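Section 4: Looking After the Tabletop and the Glass
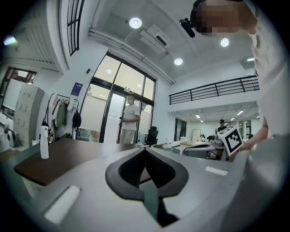 Hillden, November

Welcome back! By now your Kuder table should be standing where you want it, and you've probably put a few things down on it already (we all do). A dark brown top is a lovely thing in a room with a tall window, but daylight shows up every fingerprint, so a quick wipe at the end of the day goes a long way.

1. Move drinks first. A water bottle left near the far edge is easily forgotten until your elbow finds it.

2. Roll your chair well back so you can reach the whole top without leaning on a corner.

3. Fill the spray bottle with lukewarm water and 7 drops of Gredow soap, then turn the nozzle until you get a fine mist.

4. Spray the cloth, wipe along the length of the table, and dry with a second cloth.

Note: Frosted panes like the ones in the lower part of a glass door hold on to grease more than clear ones do. Use a fresh cloth there, and work from the top down.

Caution: Keep spray away from the black metal around the glass — water sitting in the joints will mark the finish over time.

For stubborn rings, try the Courtois paste, part no. 289, and see Inès Hervieu's notes on page 920 of the full care binder.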